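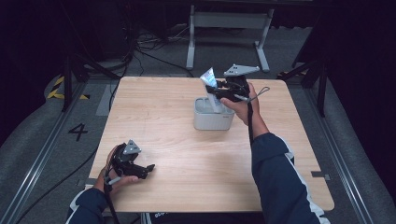 Where should the toothpaste live when the basin shelf is too shallow to hold it?

In a small open pot on the table, tube standing up, crimped end at the top. We tried lying it flat and it picked up crumbs and rolled against the soap. Standing up it takes less room and can be lifted straight out.

November, started 9.40

Carrying on with the wash things for the Grarkudwood rooms. Ju-won has the table until lunch, so everything else is on the side bench. Agreed yesterday that we stop talking about drawers. The rooms have no drawers near the basin and Ferraro are not going to fit any at this price.

Pots tried so far:

The white ribbed one. Low, rounded corners, open top. A toothpaste tube stands in it but tilts, as there is nothing beside it. With a brush and a second tube in there it should sit straighter. Not tested yet, to do after the break.

The Cindley tall one. Tube stands dead straight and then you can't get two fingers round it. You end up tipping the whole pot. Guangming likes it for brushes only. I would agree if we were buying two kinds, but we are buying one kind.

The Flurno tray with the dividers. Fine for a big bathroom. It is 26 cm long and the Grarkudwood shelf is 12 deep with a pipe at one end. Put back in its box, box is under the bench.

10.25

Tilt. Measured how far the top of a tube leans when it's alone in a pot with the brush taken out. In the white pot it came to some 2 cm off upright with a full tube. A half-used one is worse, it sags at the fold and the end flops over the rim. Rolled the end down twice and put a clip on it and it stood better. The clip then catches on the brush heads, so I would leave the clip out and just roll.

Tried the cap down and the cap up. Cap down is what people do at home anyway and the paste stays near the opening. The drawback is the ring of paste at the bottom of the pot. With cap up the tube stands on its crimped edge and falls over as soon as the pot is moved. Cap down it is, and the pot has to be easy to rinse. That counts against anything with dividers or a false floor.

Guangming asked whether a drain hole would help. It would on a draining board. On a wooden shelf the water just goes through to the wood and marks it. No hole, for now. If Ferraro change the shelf to something wipeable we can look again.

11.15

Loading order. Put the pot down first, then the tallest thing at the back, then brushes, then toothpaste last and nearest the front. I had been putting the toothpaste in first because it is the widest, and then the brushes had to be poked in round it. Last is better. It is also the thing taken out most.

Razor doesn't go in this pot. Ju-won caught a thumb on one last week in the Cindley and we had a short talk about it. Razor on the hook.

Ribbing: thought it would collect muck on the lower part. Wiped one over with toothpaste smeared on it on purpose, left it to dry over a tea break, then cleaned it with a damp cloth. Came off with a bit of rubbing. A smooth pot was quicker but slid about more when picked up with soapy hands. Happy with ribbed.

Note for whoever orders: the rim matters more than I thought. A sharp rim scrapes the side of the tube on the way out. Run a finger round before saying yes to a sample. Two of the cheap ones had a raised seam and went straight back.

11.50

Where on the shelf. Pot just right of the middle suits right-handers and leaves space for a cup on the left. Guangming is left-handed and moved it every single time without noticing. So no fixing it down, and no sticky pads. The card for the rooms can say "toiletries pot" and leave the spot to whoever is staying.

To do:

Test the white pot full: two brushes, toothpaste, small tube of hand cream.
Ask Ferraro about the finish on the shelf, and whether the pipe is boxed in.
Send back the Flurno tray. Ju-won has the paperwork.
Find out if the white ones come in packs of 11 or if that was a misprint on the sheet. Seems an odd number.
Buy more toothpaste, ordinary size. The travel ones vanish into every pot we have and tell us nothing.

Leaving the pots out on the side bench over lunch, please don't wash them up, the dried paste in the tall one is for this afternoon.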